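Plekine Community Help > Teaching and Demonstrations

Hand-held demos look fine to me, robot disagrees

Posted by bondside_bench
Wednesday, 7:40 pm

I've been teaching our arm a tabletop job: pick up a brush, put it in a cup, do the next brush. I record with a pair of hand-held grippers, one per hand, then train overnight. I did 200 demos over two weeks, and I was rather proud of them.

The robot goes to the brush with great confidence, closes on the handle, lifts it, and then hovers beside the cup like a guest who has forgotten the host's name. Sometimes it pokes the rim. Sometimes it lets go early and the brush ends up on the table, where at least it's easy to find.

The same arm did much better when I drove it by remote control, but that took me forever and my wrists filed a complaint. Do I need more demos, or am I doing something wrong with the ones I have? The cup moves to a new spot each time, if that matters.

3 replies

Posted by skasach_fan
Wednesday, 8:05 pm

More data. I had 100 and it was bad, now I have 498 and it's less bad. Also clean your lenses.

Posted by dudas_loop
Wednesday, 9:30 pm

I'd hold off on recording more until you've watched what you have, at half speed, with a cup of something strong. My guess is that you're turning the brush upright in one quick flick, right next to the cup. People do this without thinking. You've been putting things into cups since you were small and you no longer notice the steps.

Remote control probably worked better because it made you slow. You couldn't flick, so you turned the handle first, moved over second and lowered third, and the arm got to see each part. You can do the same by hand, it just feels silly.

What I changed on my own setup:

1. Decide on the grip before you hit record. If you pinch the handle at the middle in one demo and near the end in the next, the brush hangs differently and the drop is a different job. Pick one spot and stay close to it.

2. Get the handle to its final angle well away from the cup, and hold still for a beat before you go in.

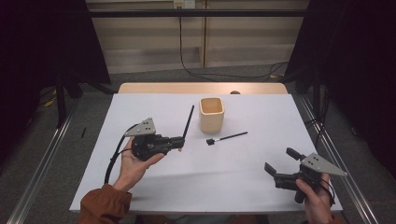 3. Give the other hand something to do, or park it. My second gripper used to drift around with its fingers open while I thought about dinner, and the robot learned the drifting beautifully. Choose a resting spot off to the side and return to it every time.

4. Lower the brush until it's inside the cup, then open. If you let go above the rim, so will the robot, only higher.

5. Throw out the fumbles. A clean recovery is worth keeping – a drop followed by ten seconds of muttering isn't.

Moving the cup is good, keep doing that. But check that you're really spreading it over the table. I thought I was, and then I plotted mine and found a neat little cluster right where my arm was comfortable.

Posted by bondside_bench
Wednesday, 10:15 pm

Watched a pile of them. You're right about the flick. I'm also changing my grip between demos, and in one stretch I swap hands for no reason I can recover. Going to redo the second week's worth slowly and leave the rest for now. Lenses were fine, but thank you.

Posted by tape_and_foam
Wednesday, 10:50 pm

One small thing to add: look at your cables before each take. If one tugs when you turn your wrist, you end up making an odd little detour every time, and the arm will copy the detour with no cable anywhere near it. I had one that bowed politely to the left before every pick. I taped some slack to my sleeve and re-recorded. The old version is still on the Skasach rig, and visitors like it better.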